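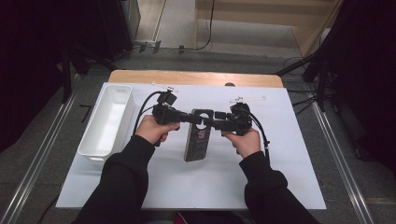
Gevero Forum > Local & State Races > Mayor's debate: who won, who napped

Started by porchlight_sam, 04/08/2019

Well, I watched all of it, so the rest of you owe me a sandwich. Ninety minutes of Elvia Galindo and Volkan Soylu agreeing that potholes are bad, then a fight over the bus depot, then closing statements that both ran long.

My take is that Galindo won on points and Soylu won on volume. She had the depot budget down cold. He had one line about "people who've never waited for a bus" and liked it so much he used it four times. The man drives a pickup with its own zip code.

What I can't get over is that Erdal Yazıcı didn't show. He's been calling for a debate since before he had a campaign. He wrote a whole letter to the paper about how the other two were ducking him. Then there's finally a debate and it's two podiums and a pitcher of water.

Discuss.

--

Kurtulus_Ave_Mike wrote:

He didn't show because he wasn't invited. You needed 1,000 signatures to get on that stage and he turned in 726. It was in the rules from the beginning.

--

porchlight_sam wrote:

He says he was invited and then uninvited. I'm not saying I believe it. I'm saying he says it, loudly, on a flatbed trailer outside the Dandach furniture store.

--

gutterball67 wrote:

I was at the trailer! Went for a dresser, stayed for the speech. Pretty decent crowd, although a fair share of them were also there about dressers. He was funnier than either of the two on TV, I'll give him that. He did his impression of Volkan reading a spreadsheet and a guy next to me had to go sit down on a display ottoman.

Not sure it's a plan for the water system, but I've voted for less.

--

mrs_t_northside wrote:

"I've voted for less" should go on the town sign.

I think Sam is being generous to Galindo. Knowing the depot budget is nice. She's been on the council for two terms and she IS the depot budget. When the moderator asked why the thing is three years behind she talked about soil. I like soil as much as anyone. You can't blame it for three years.

--

Kurtulus_Ave_Mike wrote:

The soil was a real problem. They found old fuel tanks down there and the state had to sign off. I've been to those meetings.

--

mrs_t_northside wrote:

Mike, you have been to every meeting. I worry about you.

--

LeftTurnOnly wrote:

Can we talk about Fadime Çetinkaya for a minute? Best moderator this town has had. Soylu tried to answer the tax question with a story about his grandfather's shop, and she let him get all the way to the end, waited, and then read him the same question again word for word. Same tone and everything. I haven't felt secondhand fear like that since school.

--

porchlight_sam wrote:

Yes. Write her in.

--

gutterball67 wrote:

She cut Galindo off twice though and only cut him off once. I'm not a Galindo guy but I noticed.

--

LeftTurnOnly wrote:

Galindo went over her time twice. Soylu went over once. That's how a buzzer works.

--

Garnano_Bill wrote:

Long time lurker from over the river in Garnano. We had our own debate last spring and one of the candidates brought a goat, so count your blessings.

Serious question from an outsider. Is Ekrem Soylu related to Volkan? I keep seeing the name on signs and can't tell if it's the same campaign.

--

Kurtulus_Ave_Mike wrote:

Cousins. Ekrem is running for county clerk. Different party, different signs, same shade of green. They don't speak, as I understand it, but they seem to share a printer.

--

mrs_t_northside wrote:

My neighbor has an Ekrem sign and thinks she's supporting Volkan. I've tried to explain. She says a Soylu is a Soylu.

--

gutterball67 wrote:

That's probably worth a couple hundred votes to one of them, and I doubt either one knows which.

Anyway nobody has mentioned the poll. Galindo 82 percent among people who say they're "certain to vote." That can't be right, can it?

--

LeftTurnOnly wrote:

It was an online poll on Galindo's own page. I'm amazed 18 percent of her mailing list is against her.

--

Kurtulus_Ave_Mike wrote:

To be fair to her she didn't call it a poll. She called it a "temperature check." The paper called it a poll.

--

mrs_t_northside wrote:

The paper also spelled "mayoral" two ways in one headline, so.

I still think leaving Yazıcı off was a mistake, and I wouldn't vote for him if he came and cleaned my gutters. He got 726 people to sign something. Last time we filled a council seat with fewer votes than that. Put up a third podium and let him talk himself out of it.

--

Kurtulus_Ave_Mike wrote:

Then where do you stop? The number was 1,000. If you bend it for him you bend it for the fellow who wants to rename the river.

--

mrs_t_northside wrote:

I would watch the river fellow. I'd make popcorn.

--

porchlight_sam wrote:

I'm with Mike on the rule and with Mrs. T on the popcorn.

There's talk of a second debate later in April at the high school gym, same rules, but signatures can be topped up until the week before. Yazıcı's people have a table outside the Dandach store again, if anyone needs a dresser.

--

gutterball67 wrote:

Went back for the nightstand. I signed. Don't start, Mike.

--

Kurtulus_Ave_Mike wrote:

Did you print your name legibly and put your full street address? They tossed 67 of them last time for that.

--

gutterball67 wrote:

I have to go back to the furniture store.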